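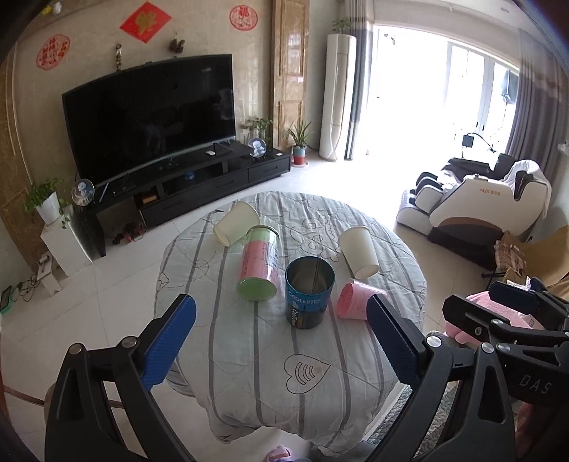 Cups and cans on the quilted cloth, with the blue can the only one standing.

I've been collecting demonstrations for our tidy-up model at Filside for a while now, and people keep asking me how to do it at home without going nuts. So I'm writing down how I run a session (this is the tabletop version, with two hand-held grippers and whatever cups and cans you have in the kitchen!).

Start with the table. Pick one you can walk most of the way around, and leave the rest of the room alone. I used to clear everything out first, and the model got confused the moment somebody owned a plant. A patterned cloth is fine too. Wrinkles are fine.

Next, choose your objects. I like a mix of shapes and a couple of near twins, like two white cups, so the model has to deal with both. Tip most of them over. Upright things are easy to grab and you'll end up with way too many easy grabs if you let yourself.

Before each take, open both grippers all the way and hold still for 4 seconds. Then go in slowly, close on the object, lift, set it down, back out. One smooth move! If you fumble, keep going and fix it, then tag the take "recovery" in Karkon (that's our logging tool, yours will have something like it). 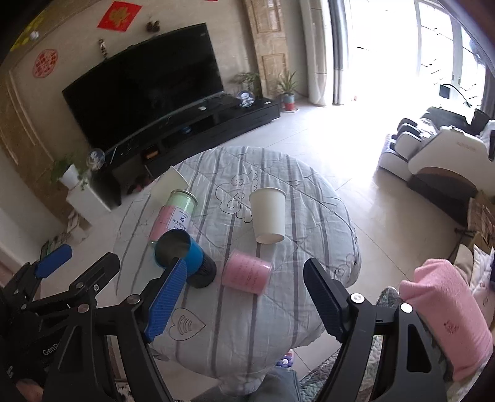
Mix up the layout between takes. Small changes count: roll a cup a few inches, turn a can so the label faces another way, swap which hand goes first. I change my own standing spot as well, every 45 takes, and I take a break then because my wrists complain.

For a first batch, aim for 465 takes. I throw out 62 or so from a batch that size, mostly ones where I rushed the start or blocked the lens with my sleeve. Look through them the same evening, while you still remember what you were trying to do.

Name your folders by room and layout, and back them up before you reset the grippers. Ask me how I know.

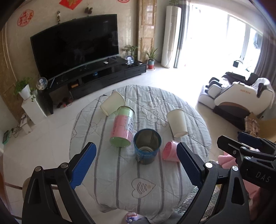
Nomvula Cele wrote back after trying this to say that she'd keep the recovery takes in a separate folder for the first training run, then add them in for the second, and that her model got a lot less jumpy near the table edge that way. I'm going to try it with my next batch.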